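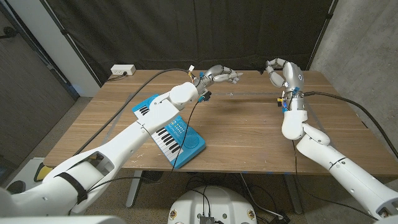

## Left hand drops out when both arms move at once (open)

Okay, logging this properly because I've now forgotten twice what I already tried.

**Setup:** two white arms on the one base, a multi-fingered hand on each, the little blue toy keyboard as the target. Hand controller is the Clurby board, running my fork of the Plaser motion scripts. Workshop is the Ferkley shared space, so I'm on their power.

**What happens:** left hand on its own plays a scale fine (badly, but fine!). Right hand on its own is fine too. Start them together and the left hand stops answering after 4 or 5 notes, fingers stay wherever they were, and the log fills up with this:

```
hand_left: no reply in 50 ms, retrying
hand_left: no reply in 50 ms, retrying
hand_left: offline
```

The arm keeps moving the whole time, so it's only the hand that goes quiet.

**Tried so far:**

- Swapped the left and right hand cables at the controller. Fault stayed with the left hand, so I'm letting the controller port off the hook.
- Reseated the blue and yellow connectors at the left wrist. One felt a bit soft going in. No change.
- Bumped the timeout to 200 ms. It lasts longer before dropping, then drops anyway.
- Rebuilt the scripts from a clean checkout. Waste of a cup of tea.
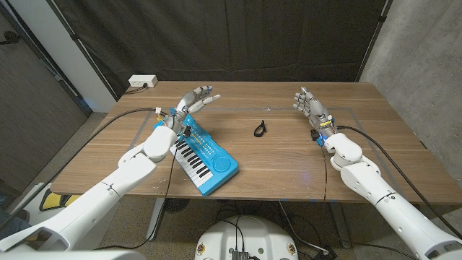
*Ferkley workshop, December*

Back at it, and I've got a proper suspect now: the long black cable to the left hand. It goes down along the arm, and I reckon when the elbow bends far enough to bring the fingertips over the top end of the keyboard, the cable gets tugged at the wrist. On the right the cable has more slack, and I've never had that hand drop.

Why it only happens with both arms going, I don't know. The two-handed routine does reach further over the keys than the scale does, so maybe it was never about both arms at all and I've been chasing my own tail.

Quick test: I ran the left half of the two-handed routine with the right arm parked. Dropped out on the same note. Ha! So it's the pose.

**Next:**

1. Re-route the left cable with a loop of slack at the elbow, and strap it below the joint so it can't creep.
2. Put the timeout back to 50, so I'm not hiding anything.
3. Check that soft connector with a meter while I wiggle it.
4. If it still drops, order a spare wrist lead from Hoarau and swap the lot.

Please leave the tape on the table where it is if you're using the bench, the keyboard position is measured off it. Leaving this ticket open until I get a full run through with both hands.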